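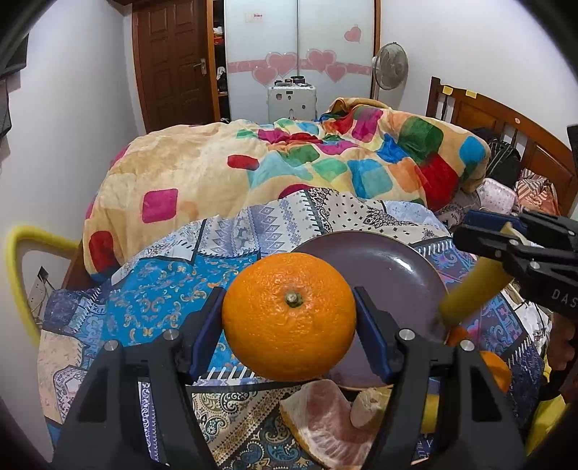
Can you rent the Tranico hand grippers without signing up for the data plan?
Rentals are open to anyone as of this month, with a 2 week minimum. The data plan is extra and can be added later.

Vodgate opens gripper rentals to small teams
September 2021

Vodgate has started renting out its Tranico hand-held grippers, the ones it only sold in bulk untill now. Price is $70 a week per pair, pads and charger in the box. Deposit on top, refunded when the kit comes back complete.

Sales lead Oana Mocanu says the first batch is 40 pairs, shipping out of the Broldale office. 22 already spoken for. More stock "when we have it", no date given.

The pitch is home recording. Pick up everyday stuff by hand, fruit, cups, laundry, and the recordings go toward training robot arms. No arm needed on site, so a bedroom or kitchen will do fine. 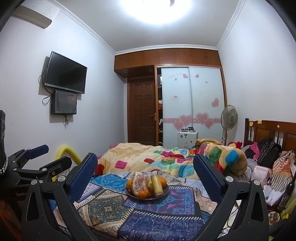

Fruit plate with a peeled pomelo and a banana, set out on a patterned cloth.

Sânziana Oprea of Olteanu, a small robotics shop that has had a pair since April, likes the grip on round things. Less happy with the manual. "Two pages and one of them is the warranty." She also wants spare pads sold seperately, which Vodgate says it is looking at. 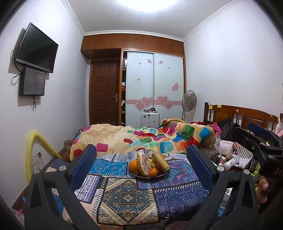 Oprea's other gripe is turnaround on repairs, around two weeks for a loose finger joint. Mocanu says rental customers get a swap instead, same pair size, shipping paid one way.

Orders by email only for now. Web form is coming. Late returns are billed by the full week, no half weeks. Overseas rentals not offered yet.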